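Sorting out the drawer of mystery cables: a quick how-to

Posted Friday, late, so forgive the typos

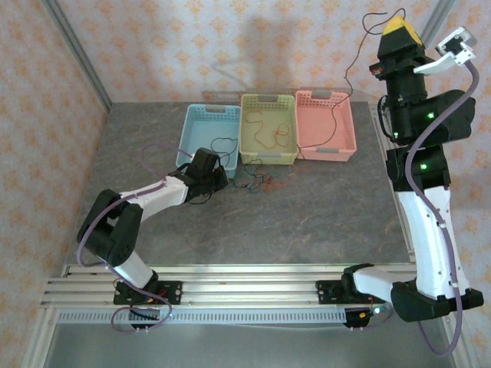
Everybody has the drawer. Ours had chargers going back to 1993, two phones ago times ten, plus a printer lead for a printer we gave to my cousin. Took me one evening to get through it. Could have been less if I'd had a plan, so have my plan.

What you need

A clear table. A few baskets or shoe boxes, whatever's in the house. Masking tape and a pen that doesn't smudge. Twist ties or the velcro kind. A bag for the stuff that's going. Scissors for trimming ties, NOT for cables.

Step 1. Dump it all out

All of it. Not half the drawer. Check the other places too, mine were also in the hall closet, the glove box and a cookie tin. Don't untangle yet. Just get it on the table.

Step 2. Pull the knots apart

Start from the loose ends and work in. Don't yank. If a plug is stuck in the middle of a clump, push slack toward it and it'll usually drop out on its own. Leave the worst knot for last, it gets smaller while you do the others.

Step 3. Look for damage

Run each one through your fingers, unplugged obviously. Cracks, bare wire, scorch marks on the plug, prongs that wobble. Anything like that goes straight in the bag. No tape repairs on anything that goes in a wall outlet. I know someone who did that and the outlet had to be replaced as well.

Step 4. Sort into piles

Mine were:

Keep, used every week
Keep, used sometimes (camera, air pump, holiday lights)
No idea

Don't sort by color or length, you'll be there till midnight. Sort by what you use it for. If your not sure, No idea pile, move on.

Step 5. Deal with the No idea pile

Walk around the house with it. Really. Try each plug in the things you own that have a socket. For power bricks read the small print first, the volts have to match what's printed on the device, and the amps on the brick should be the same or higher. Also check the little plus and minus drawing matches. If you can't read the label dont try it.

I solved 4 this way. One was for the Wivora radio, which I'd been running on batteries for ages because I thought the adapter was lost. Felt silly.

Whatever's left, put a date on it and give it till September. Not missed by then, out it goes.

Step 6. Coil and label

Loose coils, wide as your hand. Tight wraps around the brick are what kills the cable, right at the neck. One tie per coil. Then a flag of masking tape near the plug end, folded over on itself, and write the device on it. "Kitchen speaker" is good. "Charger" is useless, ask me how I know.

Step 7. Put it back somewhere sensible

Weekly stuff near where you use it. Sometimes stuff in a box on a shelf, label facing out. I kept one spare of each common type and that's it. We had 5 of the same phone cable. Why.

Step 8. Get rid of the rest

Not in the kitchen trash, and not in the curbside recycling either, they jam up the sorting machines. Most towns have an electronics drop-off. Ours is behind the Dodgate hardware store, open Saturday mornings. Call first, hours change.

Couple of extras

Long extension cords want their own hook. Coil, tie, hang.

Take a phone picture of the back of the TV before unplugging anything there. Saved me.

Kathleen Ó Flaithearta left a comment on my last post saying she keeps hers in toilet paper tubes stood up in a box. Tried it with the thin ones, works fine, thick ones split the tube.

Next post is the junk drawer with the batteries in it. Might be a while.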